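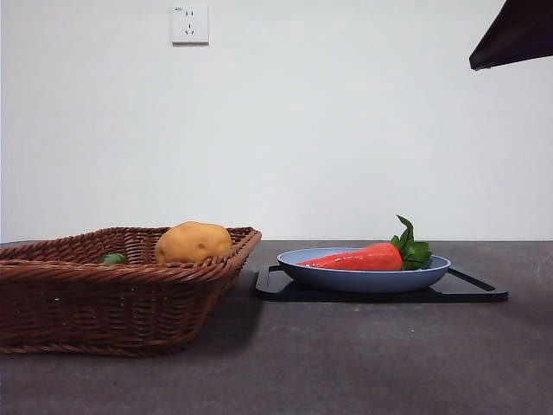 Claims that an open basket keeps produce in better shape than a drawer or a bag are easy to find and hard to trace. Kröger and Salgado reported fewer bruised items, but they never said how full the basket was. We doubt the basket itself does much. A large rectangular wicker one, set on a gray tabletop against a plain white wall, takes up a good share of the surface, and people may simply handle its contents less for want of room to work. Of the 113 households in the Meresetti survey, only 23 could say when they had last emptied theirs.
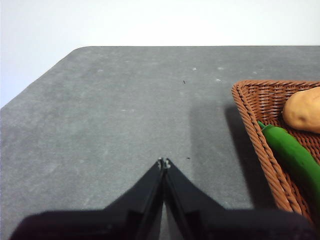 Figure 1. Woven wicker basket with produce on a gray tabletop.

The weave is often credited with letting air through. Perhaps it does. Coelho's test used 10 baskets and no solid-sided container for comparison, so it cannot tell us whether the gaps matter at all.

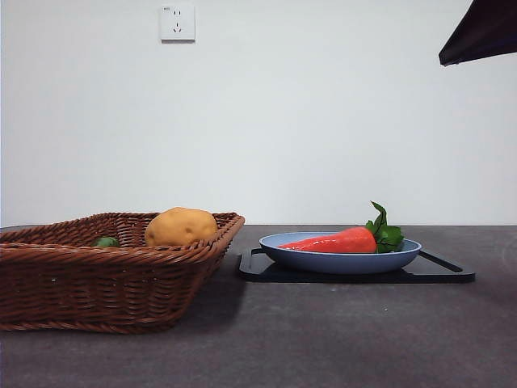

Nor does it help that sorting was left to each household. Cabanatuan recorded 202 items as "spoiled" without setting a rule for the word, and a soft spot in one kitchen may have passed as ripe in the next. Until that is fixed, we would not repeat the advice to buy a basket.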